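How do I light and lay out a tall white workshop with a mezzanine?

Posted in Home, Studio and Workshop

WendyDunmore
Hi everybody! I've been reading this board for ages and finally have something worth posting. From April I'm taking over a room that used to be a small print shop, and I am so excited about it I've hardly slept. I bind books and repair old ones, mostly hymnals and cookbooks and the odd family Bible, and up to now I've done it all on the dining table with a towel under the press.

The room is one big space with a high ceiling, white roof beams, white ribbed panels between them, white walls. There's a mezzanine along the back with a black railing, and glass doors and windows with dark frames underneath. The big multi-pane window is on the left wall. The ceiling has round recessed lights, and there's a row of long fixtures up over the mezzanine. Air conditioning is a single white unit, high on the wall near the back. I walked in on a gray morning and it still felt bright, which after the dining room is like moving to the beach.
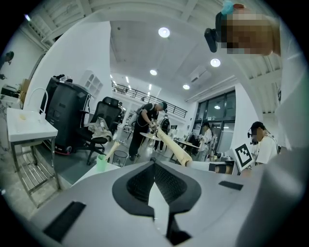
My trouble is that bright isn't the same as good to work in. When I stand at a table with my back to the window I throw a shadow right across my hands, and the ceiling lights are so far up that they don't fill it in. I tried sewing a section there for an afternoon and my eyes were tired by the end of it – much more tired than at home, where I have one ugly desk lamp and that's it.

So, two things I'd love help with. Where would you put the main bench? I was going to put it in the middle of the floor so I can walk all the way around, but I could also go up against the window wall if the tall black cabinet moves. And what do I do about light on the bench itself? I rent, so I can't go cutting into the ceiling. The ladder I own wouldn't get me near it anyway.

Other bits that may matter: I need one wet area for paste and washing brushes, and I have a table on a stainless-steel frame with a slatted shelf underneath that I'd like to use for that. I also have a black mesh chair with a high back that I like very much and am not giving up. The bench top I've ordered is 92 inches long and it's already paid for, so please don't tell me to get a shorter one. My budget for lamps is $333 (that's what I got for the old treadmill).

Thank you in advance! I'll read every word.

14 people found this useful

Gisto
Oh, what a lovely space to get to fill! I had a tall white studio for years (ceramics, then framing) and I still miss it.

Bench first. I'd go for the window wall, but with the short end of the bench against the wall and the long side sticking out into the room. That way daylight comes from the side and you still get to walk around three sides of it, which for book work is nearly as good as four. If you're right-handed, sit so the window is on your left. The shadow of your hand then falls away from whatever you're cutting or sewing. If you're left-handed, flip it. Try it with a folding table and some chalk before the real top arrives, and try it at the time of day you usually work. Morning sun and late afternoon sun are different animals, and you may want a plain white roller shade for one of them.

For the lamps, don't touch the ceiling at all. Let those lights do the walking-around light and bring your own light down low. Two clamp lamps with long arms, one on each far corner of the bench, so the beams cross over the work. Crossing is the important part! One lamp gives you one hard shadow, and two lamps soften each other. Get the kind with a wide head, a bar shape if you can find it. I have a pair from Rirnow that I bought secondhand and they stay where you put them, even with the arm all the way out. That should leave you money for bulbs and an extension cord.

Check the color of your bulbs too. If the lamps are yellow and the ceiling is bluish, matching cloth and thread will drive you up the wall. Take a scrap of cream paper and a scrap of white paper and look at them under everything switched on together. If you can't tell them apart quickly, swap the bulbs until you can.

And keep the paste table away from the bench, please. I'd put a good long stride between them, more if you have it. My glaze bucket once ended up in a drawer of mat board. You'll want the slatted shelf for trays and brush pots, but put something flat on it first or small things go straight through the gaps.

Keep the chair!!

Report back when the bench is in, I really want to know how it goes.

31 people found this useful

flatpack_phil
middle of the room. wall benches just collect junk. led strip under a shelf for light, cheap and done in an hour

2 people found this useful

Phùng Bindery
Another bookbinder here, so hello and welcome to having a real room! Gisto's advice about side light is what I'd have said too. I'll add a few things that come from paper in particular.

Look at where the air conditioning blows before you fix the bench. Hang a strip of tissue from a broom handle and walk it around the room with the unit running. Wherever it flutters, don't press or dry anything. I lost a whole batch of covers to a draft one summer – they dried on one side first and curled up like potato chips. Boards under weights are fine there, open sheets are not.

Same goes for the sun. Don't store cloth or colored paper within reach of that window. The space under the mezzanine sounds much better for your flat files, as long as the doors can still open all the way. Warm air goes up in a tall room, so I'd use the mezzanine for boxes, finished jobs and offcuts, and leave your leather downstairs.

The LED strip idea from the post above works all right over a cutting mat against a wall, but with a bench that long and nothing above it, there's no shelf to stick it to. You could build a simple frame of two uprights and a crossbar clamped to the bench ends. Mine is 144 inches of Comolex strip doubled back on itself along the bar, and I use it for sewing. For paring leather I switch it off and use one low lamp from the side, because I want the shadows then. They show me where it's still thick.

Oh, and put casters with brakes on the paste table. You'll move it more than you think in the first month.

19 people found this useful

WendyDunmore
These are wonderful, thank you all! I did the tissue on the broom handle this morning and the draft comes down exactly where I was going to put the drying rack, so that's one disaster dodged. I also chalked the bench out sideways to the window and sat there in my chair pretending to sew, and my hands were in full light the whole time. Clamp lamps are next. I'm right-handed, Gisto, so window on the left it is.

Last edited Mon 18 April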